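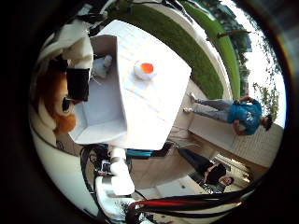 An open white box and a shaggy plush animal at the toy sorting table.

CUSOW, July 2019 — The Leltar toy library will open its summer lending season with a larger stock of soft toys, now listed at 2,711 pieces. Families can borrow up to six toys at a time and keep them for 20 days.

The new stock came in through the Berhe collection drive, which ran through May at drop-off points across Cusow. Soft toys made up most of it. Each one is checked for open seams and given a number before it goes into a box and onto the shelves. Larger plush animals are stored separately — they tend to flatten the small ones.

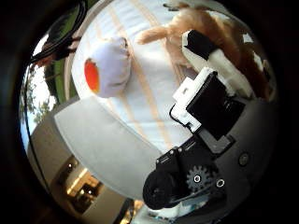 A small white plush with an orange patch, next to a tan plush animal on striped fabric.

Leltar made about 3,748 loans last year, and animals were the most requested group. Play food is new to the list this season.

Borrowing is free for Cusow residents with a library card. Toys should be returned in the bag they came in. Donations of clean soft toys are still accepted at the Drivano building during opening hours. Toys with batteries cannot be taken.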